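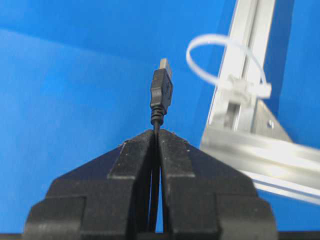
Figure 7. Câble USB tenu par les doigts du préhenseur, connecteur vers le haut.

7. Mise en place du poste pour une démonstration publique

La présente section s'adresse aux personnes chargées de préparer et de conduire une démonstration du poste bimanuel Strazds lors d'une visite ou d'une journée portes ouvertes. Elle complète la section 5 (Mise en service) et ne s'y substitue pas. L'opérateur doit être titulaire de l'habilitation interne de niveau 2 délivrée par Neltov.

7.1 Préparation de la zone

1. Délimiter l'aire réservée au public au moyen des barrières fournies. Aucun visiteur n'est admis à l'intérieur du périmètre tant que les bras sont sous tension.
2. Étendre le revêtement bleu sur le plan de travail et en lisser les plis.
3. Poser le cadre en profilés d'aluminium sur le revêtement. Contrôler le serrage de la visserie des équerres d'angle avec la clé du coffret Skadum.
4. Dégager le passage menant à l'arrêt d'urgence et désigner la personne qui en aura la charge pendant toute la séance.

Attention — Ne jamais resserrer une équerre lorsque les préhenseurs sont sous tension, même à l'arrêt. Couper l'alimentation au sectionneur, puis attendre l'extinction du voyant.

7.2 Contrôle des préhenseurs

5. Examiner les doigts imprimés de chaque préhenseur. Retirer les poussières et les particules à l'aide d'un pinceau sec ; l'emploi de solvants est proscrit.
6. Relever le compteur de cycles de chaque paire de doigts. Le remplacement est obligatoire à 4 000 cycles. Pour les séances ouvertes au public, ce seuil est ramené à 2 000 cycles.
7. Lancer la routine d'alignement depuis le pupitre Dritik. Amener les pointes au-dessus du plan de travail, dans l'angle intérieur du cadre, et vérifier que les deux doigts se rejoignent sans chevauchement.
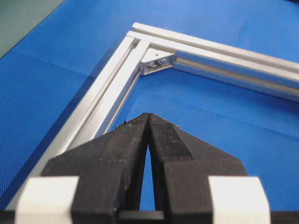
8. Si un décalage subsiste après deux exécutions de la routine, annuler la démonstration et consigner l'anomalie sous le code 3209. Toute correction manuelle des butées est réservée au service de maintenance.

Note — L'alignement doit être repris après chaque déplacement du poste, y compris à l'intérieur d'une même salle.

7.3 Déroulement de la démonstration

Le programme standard porte sur le maintien d'un câble et la manipulation d'un collier de serrage en plastique. Il se déroule en présence de deux agents : l'un au pupitre, l'autre auprès du public.

9. Annoncer à haute voix la mise en mouvement des bras.
10. Présenter le câble au préhenseur désigné par le pupitre, bras immobilisés, puis quitter le périmètre avant de valider la prise.
11. Passer en vitesse réduite. Ce réglage est conservé jusqu'au départ des visiteurs.
12. Engager la séquence du collier. Lorsque les pointes des deux préhenseurs sont en vis-à-vis, laisser le programme achever le mouvement sans intervenir sur la consigne d'effort.
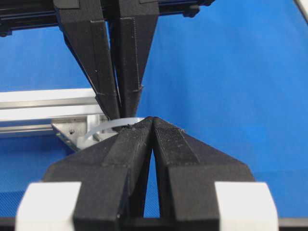
13. En cas de perte de prise, appuyer sur Pause et attendre l'immobilisation complète. La pièce tombée n'est ramassée qu'après coupure de l'alimentation.
14. Répondre aux questions des visiteurs bras à l'arrêt. La séquence peut être rejouée au maximum 9 fois par séance.

Attention — Les colliers coupés présentent une arête vive. Ils ne doivent être ni distribués ni laissés à la portée du public.

7.4 Clôture de la séance

15. Ramener les bras en position de repos et couper l'alimentation au sectionneur.
16. Remplir la fiche de séance : nombre de cycles, incidents, noms des deux agents. La fiche est transmise à Mme Rakiya Ogbonna, responsable de l'accueil des visites, avec copie à M. Algirdas Šimkus pour la maintenance.

Version de la section : 22/02/20. Rédaction : Zane Kuusk. Les dispositions relatives aux groupes scolaires figurent à l'annexe C.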